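Teaching Two Hands to Share One Job

Research | 09/07/2022

At the Rivmont Institute, a task that takes a person a few seconds has occupied a research team for the better part of two years. A small container must be picked up, passed between two robot hands when necessary, and placed in the correct bin. The team's latest study reports that a robot can learn this skill almost entirely in simulation, provided that its practice is organized in the right order.

The method, named Flironine, was developed under the direction of Garnet Melnyk, who leads the institute's manipulation group. Earlier systems were asked to learn the whole task at once, with both arms controlled by a single program and a reward given only when the object came to rest in a bin. Progress was slow. The arms often interfered with each other, and a dropped object told the program very little about which hand was at fault.

Flironine divides the work into 3 stages: grasp, approach, and release. Each stage is practiced separately until it meets a fixed standard, and the stages are then joined and trained together. "The joining is where most of the difficulty lies," Melnyk said. "A grasp that is perfectly secure may still leave the other hand with no place to take hold."

To address this problem, the group allows the later stages to influence the earlier ones. A grasp is scored by its firmness and also by how much of the object remains within reach of the second hand. Over time, the program comes to favor grips that keep one end of a container exposed.

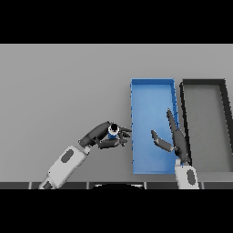
The reported results are encouraging. Training used 800 simulated objects of differing size and shape, and a further 100 were held back for testing. Across 931 test trials, the staged method completed the task more often than the single-program approach, with the clearest gains on short, narrow objects that leave little room for two sets of fingers.

Mervin Arsenault, who built the simulation software, advises caution in reading these findings. Contact between fingers and smooth surfaces remains hard to model, and small errors in friction can make a weak grip seem dependable. The team varied friction and weight during training to reduce this risk.

Trials on physical equipment are planned for March at the Desjardins laboratory in Cirnton. They will begin with rigid containers and proceed to soft packaging once the hand-to-hand transfer has been measured under ordinary working conditions.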